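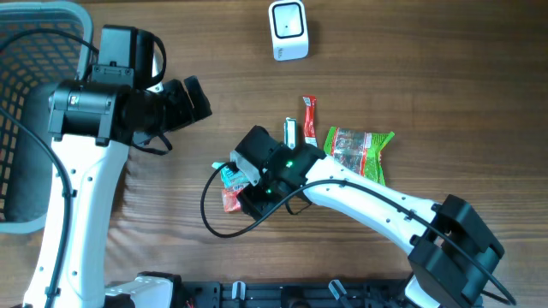

Wann sollte man teleoperierte Demonstrationen filtern, vor dem Training oder erst nach dem ersten Trainingslauf?

Vor dem Training, und zwar in zwei getrennten Durchgängen: zuerst automatisch nach technischen Fehlern, danach von Hand nach dem Verlauf der Aufgabe. Ein Testlauf mit ungefilterten Daten schadet nicht, er ersetzt die Durchsicht aber auch nicht.

Demonstrationen filtern: Anleitung für den Zweiarm-Aufbau

Stand: Donnerstag, 3. Dezember

Diese Anleitung beschreibt, wie wir die Aufnahmen für die Aufgabe »Packungen in den Korb« prüfen und für das Imitationslernen vorbereiten. Sie setzt voraus, dass der Aufbau kalibriert ist und die Aufnahmesoftware läuft. Die Skripte liegen im Repository Clalterier, die Aufgabendefinitionen im Unterordner Drurkov. Wer beides noch nicht eingerichtet hat, fängt mit der Installationsseite an und kommt dann hierher zurück.

Die Aufgabe

Auf dem Holztisch liegen kleine verpackte Artikel im Greifbereich der Arme, der graue Korb steht am linken Rand. Die Packungen sollen einzeln gegriffen und in den Korb gelegt werden. Das weiße quadratische Gerät mit dem schwarzen Fenster gehört nicht zu den Zielobjekten. Es bleibt auf dem Tisch und darf nicht verschoben werden.

Der linke Arm ist näher am Korb. Packungen rechts der Tischmitte nimmt der rechte Arm auf und legt sie in der Mitte wieder ab, der linke bringt sie dann in den Korb. Eine Übergabe in der Luft ist in dieser Aufgabendefinition nicht vorgesehen. Wer sie trotzdem macht, erzeugt eine Episode, die später aussortiert wird, auch wenn die Packung am Ende richtig liegt.

Begriffe

Eine Episode reicht vom Start der Aufnahme bis zum Stopp und enthält einen vollständigen Durchgang. Ein Segment ist der Abschnitt einer Episode, in dem genau eine Packung bewegt wird. Es beginnt mit der Annäherung des Greifers und endet, wenn der Greifer sich wieder geöffnet hat und zurückgezogen wurde. Leerlauf ist alles dazwischen.

Schritt 1: Rohdaten sichern

Kopieren Sie den Aufnahmeordner vollständig in das Archiv, bevor irgendein Skript darauf zugreift. Der Ordner wird danach schreibgeschützt. Alle weiteren Schritte arbeiten auf einer Kopie und schreiben ihre Ergebnisse in eine Indexdatei. Die Videos und Gelenkdaten selbst werden nicht verändert.

Wir haben das anfangs anders gemacht und verworfene Episoden gleich gelöscht. Als sich die Aufgabendefinition änderte, fehlte uns ein Teil der Aufnahmen, die nach den neuen Regeln brauchbar gewesen wären.

Schritt 2: Technische Prüfung

Starten Sie das Prüfskript mit dem Pfad zur Kopie und dem Namen der Aufgabendefinition. Es kontrolliert für jede Episode:

Lücken in den Zeitstempeln der Kameras
Versatz zwischen Kamerabild und Gelenkdaten
Sprünge in den Gelenkwinkeln
fehlende oder konstante Greiferwerte
Aufnahmen ohne sauberes Ende

Ein konstanter Greiferwert über die ganze Episode bedeutet fast immer, dass der Kanal nicht mitgeschrieben wurde. Im Video sieht so eine Episode völlig unauffällig aus, der Greifer öffnet und schließt sich ja. Verlassen Sie sich an dieser Stelle auf das Skript.

Sprünge in den Gelenkwinkeln verlangen einen zweiten Blick. Manchmal war es ein echter Ruck, manchmal nur ein verlorenes Datenpaket. Im Index bekommen beide Fälle dieselbe Markierung. Öffnen Sie die Kurvenansicht: Kehrt der Wert im nächsten Zeitschritt auf die alte Bahn zurück, war es ein Übertragungsfehler, und die Episode kann mit interpoliertem Wert bleiben. Kehrt er nicht zurück, fliegt sie raus.

Schritt 3: Sichtung von Hand

Jetzt folgt der Teil, der Zeit kostet. Jede verbliebene Episode wird einmal in doppelter Geschwindigkeit angesehen und mit einer von drei Noten versehen: behalten, unklar, verwerfen. Begründungen kommen als Stichwort in das Kommentarfeld. Halten Sie sich an die Liste der Stichwörter im Ordner Drurkov, sonst lässt sich später nicht danach suchen.

Verworfen wird eine Episode, wenn

eine Packung vom Tisch fällt,
eine Packung neben dem Korb abgelegt und dort liegen gelassen wird,
das weiße Gerät verschoben oder umgestoßen wird,
beide Arme einander berühren,
jemand während der Aufnahme in den Arbeitsbereich greift.

Behalten werden dagegen Episoden mit einem misslungenen Griff, der anschließend korrigiert wird. Flache Beutel mit knittriger Folie rutschen leicht weg, stehende Schachteln kippen beim ersten Kontakt. Solche Korrekturen braucht die Policy im Training. Ohne sie bleibt der Arm nach einem Fehlgriff gern über der leeren Stelle stehen und schließt den Greifer immer wieder.

Die Grenze liegt bei drei Versuchen an derselben Packung. Danach gilt die Episode als unklar.

Schritt 4: Unklare Episoden

Unklare Episoden sieht sich eine zweite Person an, ohne die erste Bewertung zu kennen. Im Sichtungsprogramm lässt sich die Spalte dafür ausblenden (Menü Ansicht, Eintrag Bewertungen). Stimmen beide überein, wird das Ergebnis übernommen. Bei Abweichung wird verworfen, diskutiert wird nur, wenn sich ein Stichwort auffällig häuft.

Bei uns häufte sich »verdeckt«. Gemeint waren Stellen, an denen ein Arm in der Kopfkamera die Packung verdeckt, nach der der andere gerade greift, oder an denen der linke Arm vor einem Teil des Korbs steht. Wir haben entschieden, solche Episoden zu behalten, sofern die Packung vor dem Griff zu sehen war. Verdeckung gehört bei dieser Kameraposition dazu und tritt im Betrieb genauso auf.

Schritt 5: Leerlauf kürzen

Am Anfang und am Ende jeder Episode steht der Arm oft still, während die bedienende Person noch die Hände sortiert. Diese Abschnitte werden gekürzt. Das Skript sucht den ersten und den letzten Zeitschritt mit merklicher Gelenkbewegung und lässt davor und danach einen kurzen Rest stehen.

Pausen in der Mitte bleiben erhalten, wenn ein Arm auf den anderen wartet. Stehen beide Arme still, wird die Pause gekürzt. Kontrollieren Sie nach diesem Schritt stichprobenartig die Übergänge. Eine zu hart gekürzte Pause erscheint als kleiner Sprung, den die technische Prüfung beim nächsten Durchlauf meldet. Es lohnt sich deshalb, Schritt 2 für die gekürzten Episoden noch einmal laufen zu lassen.

Schritt 6: Verteilung ansehen

Erzeugen Sie die Übersichtskarte der Griffpositionen. Sie zeigt für jeden Arm, an welchen Stellen des Tisches gegriffen wurde. Große leere Flächen in der Karte werden später zu Stellen, an denen die Policy versagt.

In unserem ersten Datensatz lagen die Packungen fast immer dicht beieinander in der Mitte. Die Erfolgsquote dort war gut, am rechten Rand griff der Arm regelmäßig zu kurz. Jarmo Lappalainen hat daraufhin eine Vorlage für die Startpositionen gezeichnet, die vor jeder Aufnahme neu ausgelost werden. Die Vorlage heißt im Repository Jääskeläinen und kann ausgedruckt werden. Achten Sie beim Drucken darauf, dass die Skalierung ausgeschaltet ist.

Prüfen Sie in derselben Ansicht auch die Lage der Packungen. Liegend, stehend und schräg sollten alle vorkommen, ebenso Packungen, die sich teilweise überlappen oder nah an einem Arm liegen.

Schritt 7: Aufteilen und exportieren

Die Aufteilung in Trainings- und Validierungsdaten erfolgt nach Aufnahmesitzung. Werden einzelne Episoden zufällig verteilt, landen beinahe gleiche Startanordnungen auf beiden Seiten, und der Validierungsfehler sieht besser aus, als er ist. Danach wird der Export gestartet. Der Index wird zusammen mit dem Datensatz abgelegt, inklusive der verworfenen Einträge.

Ergebnis bei uns

Aufgenommen wurden 184 Episoden. Nach der technischen Prüfung und der Sichtung blieben 147 übrig. Neun Episoden gingen in die zweite Durchsicht, der Rest der verworfenen Aufnahmen war schon nach Schritt 2 oder beim ersten Ansehen klar.

Mit den gefilterten Daten trainierte Policies ließen das weiße Gerät deutlich häufiger unberührt als die Policies aus dem ungefilterten Satz. Beim Greifen selbst war der Unterschied kleiner, als wir erwartet hatten. Die schmalen, stabförmigen Packungen machen weiterhin Schwierigkeiten, vor allem wenn sie quer zu den Greiferfingern liegen. Ob dafür mehr Demonstrationen reichen oder ob andere Finger nötig sind, ist offen.

Häufige Fehler

Das Prüfskript meldet für alle Episoden einen Versatz. Dann laufen die Uhren von Kamerarechner und Armsteuerung auseinander. Uhren abgleichen und neu aufnehmen. Eine nachträgliche Korrektur ist nur möglich, wenn der Versatz über die Sitzung konstant bleibt.

Die Griffkarte ist für einen Arm leer. Meistens ist die Zuordnung links und rechts in der Aufgabendefinition vertauscht, oder der Schwellwert für »Greifer geschlossen« passt nicht. Dünne Packungen lassen den Greifer fast ganz zufahren, dicke nicht. Der Schwellwert muss beide Fälle abdecken.

Ein Kabel spannt sich bei weit ausgestrecktem Arm. Die Episode ist dann verwertbar, solange die Bewegung nicht stockt. Vor der nächsten Sitzung die Schlaufe am Greifer größer legen und den Arm einmal von Hand durch den ganzen Arbeitsbereich führen.

Das Kürzen entfernt eine ganze Episode. Das passiert bei sehr langsamer Bedienung, die unter der Bewegungsschwelle liegt. Schwelle für diese Episode einzeln setzen – nicht für den ganzen Datensatz.

Eine überarbeitete Fassung der Stichwortliste ist für Januar geplant. Bis dahin gilt die Liste im Repository.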